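The Towel Always Wins

The training cell at Nunex's shop in Fandville has two hands, a shiny white table and a maintenance log that reads like the diary of a disappointed nanny. Tahmineh Nouri has kept that log since February. By her tally, 39 of the entries blame lint.

Lint is what you get when you ask a machine to pick up terry cloth all day. The loops come off a few at a time, and they go straight for the grip pads and the finger joints, where the grease is. 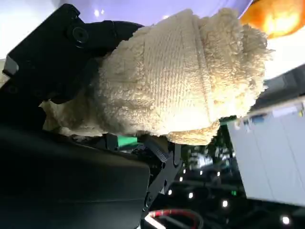
How often do the grip pads need cleaning?

Every 300 grasps, with a stiff nylon brush and the power off. Nouri used to wait until the cell began dropping things, a method she describes as "letting the customer be the sensor."

Brushing takes nine minutes if you leave the fingers on. Farhad Zarei prefers to take them off. He came over from the Desbridge plant, where the robots moved steel brackets and never shed on anyone, and he doesn't trust a joint he can't see behind. He lays the screws out on a magnetic tray in the order they came off, then gets a phone call.

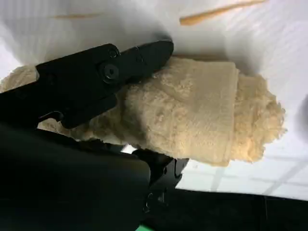 Grip force is the other long-running argument. Set it high and the fingers bite down nicely, right up until a loop snags on a tip and the cloth refuses to leave. Set it low and the towel slides out with great dignity. Zarei likes it high. Nouri turns it down after he goes home, and the log records both changes in different handwriting, neither with a comment.

They do agree on the wrist cameras, which get wiped before every shift and recalibrated whenever a finger has been off.

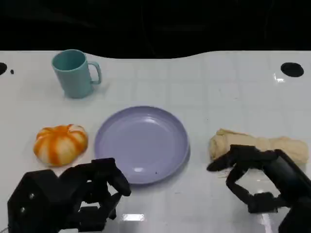 A second cell is due to ship to Quinlan this fall, and Nouri has been asked to boil her log down to a two-page service sheet. She is on page 9. Zarei has offered to edit it, and has so far added a paragraph on screws.

Related stories
Quinlan makes room for its first robot cell
The Desbridge line, one year on
Why cable ties fail at the wrist
Letters: in defense of the nylon brush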